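Cluvenstead Basketball Club — Match Statistician and Scorer's Table Coordinator

Part-time, fixed term for the coming season. Reports to the Head of Basketball Operations, Desmond Mercado.

The club runs senior men's, senior women's and two junior sides from the Brevuseck Sports Hall. All senior home fixtures are played under league rules that call for a full live statistical record, a signed scoresheet and a play-by-play file submitted on the evening of the game. The present statistician leaves the post in August and a replacement is needed before the pre-season fixtures.

Main duties

Entering live play-by-play data at senior home games using the Hukik scoring package. Entries cover shots by location and type, rebounds, assists, steals, blocks, turnovers, fouls and substitutions.

Reconciling the live record with the paper scoresheet at each quarter break and at full time. Differences in score, team fouls or time-outs must be settled with the crew chief before the sheet is signed.

Briefing the scorer, timer and shot clock operator 30 minutes before tip-off.

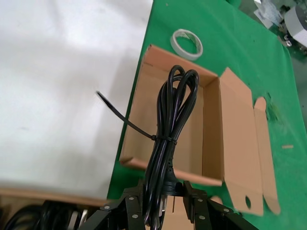
Reviewing game video after each fixture and correcting the shot chart where the live location was wrong. Corrections must reach the league within 48 hours of the final buzzer — later changes are not accepted.

Producing a two-page report for the coaching staff after each game. The standard content is four-factor figures for both teams, line-up combinations with plus-minus, and points per possession split by quarter. Further tables may be asked for before cup ties.

Maintaining the season database. It holds 308 games at present, of which 203 have full shot location data. The older records are box score only and will stay that way.

Person specification

Essential: a current table official's qualification or a willingness to complete one before the first league game; good knowledge of the rules on team fouls, alternating possession and the shot clock reset; accurate typing under time pressure; confident use of spreadsheets.

Desirable: previous live scoring at national league level, in basketball or a comparable indoor sport; basic scripting for data cleaning; some experience of video tagging.
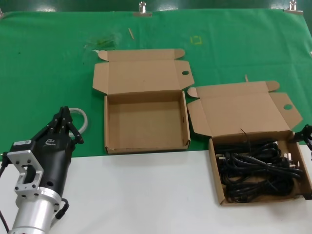

Playing experience is not needed. Applicants who play or coach for another club in the same division cannot be considered, as the post has access to scouting reports and training loads.

Hours and pay

The commitment is up to 12 hours in a week with a home fixture and 4 hours in a week without one. Most senior games are on Saturday evenings, with a small number of midweek cup ties. Pay is at an hourly rate on the club's scale for match-day staff, sent on request. Travel to away games is not part of the post, although the video review applies to away fixtures as well.

Selection
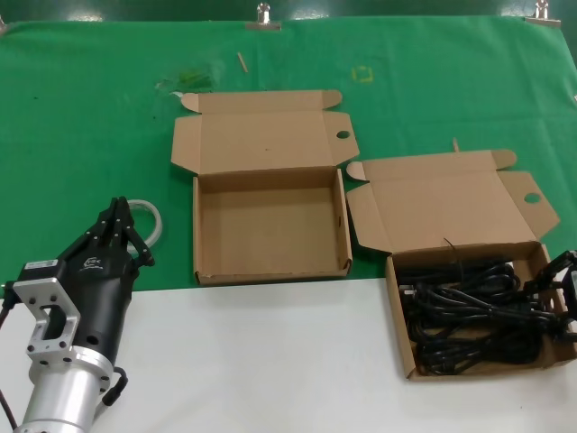

Shortlisted applicants will sit a practical test and a short interview on the same day. The test consists of one recorded quarter, entered live without pausing, followed by a reconciliation exercise using a scoresheet with known errors. Marks are given for event accuracy, order of events and time taken to find the errors. A written paper on labelling and record-keeping comes next. It deals with how an item is identified when the only marking is tiny print on a small white sticker, and how that marking should be entered in an equipment log. The interview is conducted by Desmond Mercado and Hazel Ostrowski, who manages league compliance for the club.

The statistician's laptop and a second screen are supplied at the table. Applicants may bring their own keyboard to the test. Familiarity with Hukik is helpful but the test can also be taken in Bonsu, which the junior sides use.

How to apply

Send a CV and a covering letter of no more than one page to Hazel Ostrowski at the club office. The letter should state which scoring software you have used, at what level, and your table qualification with its expiry date. One sample of your own statistical work may be attached — a shot chart, a line-up table or similar.

Applications close at noon on Thu 1 July. Shortlisted applicants will be given a choice of two test sessions.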